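2020-12-03 작업 노트 / 천 염색·발수 건

오늘은 왁스 먹이는 날이었다. 어제 쓰다 만 부분부터 이어서 적는다. 밀랍 비율은 결국 5 대 1로 돌아왔다(밀랍 5, 아마인유 1). 지난번에 기름을 더 넣어 본 건 손에 묻어나는 게 너무 심해서 포기! 만질 때마다 손가락이 번들거리는 주머니를 누가 쓰겠나 싶다. 레진은 이번에도 안 넣었다. 넣으면 확실히 단단해지긴 하는데 접힌 자리에 하얗게 금이 가는 게 나는 영 싫다.

원단은 Ploteck에서 받은 면 캔버스 10온스짜리. 처음 받았을 때 풀기가 꽤 남아 있어서 두 번 빨았다. 한 번만 빨고 바로 왁스를 올린 조각이랑 비교해 보면 차이가 눈에 보인다. 한 번 빤 쪽은 왁스가 겉에서 겉돌고 얼룩이 진다. 다음에 이 원단 쓰는 사람은 꼭 두 번 빨 것. 세탁기 온도는 40도면 충분했고 60도로 돌린 조각은 세로로 눈에 띄게 줄었다. 재단하기 전에 빨아야 한다는 건 다들 알겠지만... 나는 5월에 재단부터 하고 빨았다가 한 판을 통째로 버린 적이 있다. 그때 버린 조각은 아직도 걸레로 잘 쓰고 있다.

염료 쪽. Zarby 오렌지랑 Liu 네이비, 두 가지를 계속 쓰고 있다. Zarby 오렌지는 물에 푸는 순간 색이 너무 예뻐서 매번 기분이 좋아지는데, 문제는 마르고 나면 한 톤 죽는다는 거다. 여기에 왁스까지 올리면 또 한 톤 내려간다. 그래서 염욕에서는 '이건 좀 과한데?' 싶을 만큼 진하게 가야 나중에 원하는 색이 된다. 오늘 견본은 물 1000ml에 염료 10g으로 풀었고, 소금은 세 번에 나눠 넣었다. 한꺼번에 넣으면 가장자리가 먼저 먹어 버려서 테두리가 생긴다. 지난주 견본 세 장이 다 그랬다.

네이비는 반대로 너무 잘 먹어서 탈이다. 담그는 시간을 반으로 줄였는데도 거의 검정으로 나왔다. 형광등 밑에서는 그냥 검정이고 창가로 가져가면 그제야 파란 기가 돈다. 나쁘진 않은데 주문서에는 분명히 '네이비'라고 적혀 있으니 좀 더 밝혀야 한다. 내일은 농도를 낮춰서 한 장만 다시 해 본다.

헹굼은 여전히 지겹다. 오렌지는 찬물로 여섯 번째에 맑은 물이 나왔고 네이비는 아홉 번을 헹구고도 흰 수건에 살짝 묻었다. 고착제를 바꿔 볼까 고민 중. 지금 쓰는 건 반 통쯤 남았으니 그거 다 쓰고 나서 생각하자. 아, 그리고 고무장갑 오른쪽에 구멍 났다. 내 엄지손톱이 지금 남색이다.

왁스 올리는 순서 메모해 둔다(까먹고 매번 옛날 노트를 뒤지게 되니까).
중탕 온도는 75도에서 시작. 80도 넘기면 기름 냄새가 확 올라오고 머리가 아프다.
붓은 납작붓 큰 것. 결 방향으로 한 번, 직각으로 한 번.
바른 직후에는 얼룩덜룩해서 망한 것처럼 보이는데 그냥 두면 된다. 드라이어로 녹여 넣으면 고르게 퍼진다.
솔기는 바느질 끝난 다음에 따로 한 번 더. 바늘구멍으로 물이 들어온다.
하루는 걸어 둔다. 접어서 쌓아 두면 서로 붙는다.

물방울 시험은 스포이트로 한 군데에 다섯 방울씩 떨어뜨리고 52분 뒤에 뒷면을 확인했다. 원래 한 시간 두려고 했는데 택배 받으러 나갔다 오면서 시간을 헷갈려서 어중간하게 끊었다. 뭐 어쨌든 5 대 1 조각은 뒷면이 말라 있었고, 왁스만 올린 조각은 가운데가 조금 진해졌다. 한 번 빤 원단 조각은 얼룩 자리로 물이 그대로 들어가서 뒷면까지 동그랗게 젖었다. 예상대로라 오히려 속이 시원하다. 접었다 편 자리도 따로 시험해 봐야 하는데 그건 아직 못 했다. 주머니는 접히고 구겨지는 물건이니까 사실 그쪽이 더 중요하다.

형태 얘기도 조금. 모서리가 각진 주머니는 꼭짓점부터 왁스가 벗겨진다. 예전에 만든 사각형 필통이 딱 그랬다. 그래서 요즘은 양 끝을 둥글린 길쭉한 형태가 마음에 든다. 위판은 밝은 색, 밑판은 어두운 색으로 가면 때도 덜 타 보이고, 염색하다 남은 조각도 쓸 수 있고. 곡선 부분에 가윗밥을 촘촘하게 넣어야 뒤집었을 때 울지 않는데, 왁스 먹인 뒤에 뒤집으면 뻣뻣해서 손목이 나갈 것 같다. 바느질하고 뒤집고 나서 왁스, 이 순서는 절대 바꾸지 말자. 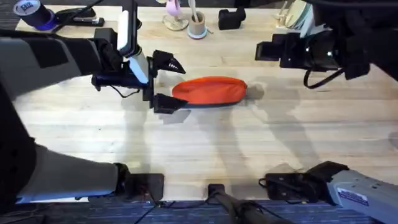 위는 밝은 오렌지, 밑은 어두운 색으로 된 길쭉한 타원형 주머니.

오렌지에 짙은 색을 붙이는 조합은 이염이 제일 걱정이다. 그래서 네이비 쪽을 먼저 완전히 헹구고 다림질까지 끝낸 다음에 붙여야 한다. 예전에 급하다고 덜 마른 걸 같이 박았다가 솔기 따라 오렌지에 푸르죽죽한 선이 생겼다. 빨아도 안 빠진다. 시접은 밝은 쪽으로 넘기면 비쳐 보이니까 어두운 쪽으로 넘길 것.

지퍼는 Skolitbridge에서 나오는 코팅 지퍼를 써 보려고 견적을 물어봤다. 답은 왔는데 최소 주문 수량이 우리한테는 너무 많다. 다른 색이랑 섞어서 주문해도 되는지 다시 물어봐 둔 상태. 안 되면 그냥 지금 있는 지퍼에 초 문질러 쓰는 걸로... 그것도 생각보다 부드럽게 잘 열린다.

내일 할 것: 네이비 묽게 한 장, 접힌 자리 물방울 시험, 고무장갑 사기. 중탕 냄비에 굳은 왁스는 긁지 말고 그대로 두세요, 내일 이어서 씁니다!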